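Final report, robot learning project
Natnael Beyene and Ebise Ejigu
June 12, 2018

So, what did we end up doing all semester? Our question was pretty simple: if you only ever train a grasping policy in simulation, does it help to mess with the lights? Our advisor, Tincuța Nistor, suggested it back in April, when our first policy fell apart every time we moved a lamp (I was not happy that week!).

We trained 2 policies on 2,000 simulated episodes each. One always got the same lighting. The other got a new light direction and brightness at the start of every episode, so the shadows and bright patches on the table kept moving around. Everything else stayed the same, down to the random seeds.

Then we tested both on 588 new episodes with lighting neither one had seen. The big threaded bolt was the object I cared about most, since it stands up on its flange and the ridges shade differently depending on where the light comes from.

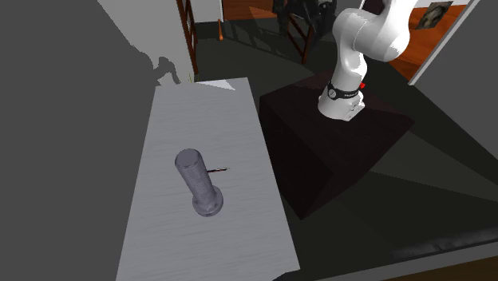

The fixed-light policy tended to go for the wrong spot on the shaft when the shading changed, and the random-light one did this a lot less. It did learn slower, though, and Ebise thinks we stopped training too early. I agree with her. Next we want to try changing the table color too, and maybe the camera angle if we get more computer time.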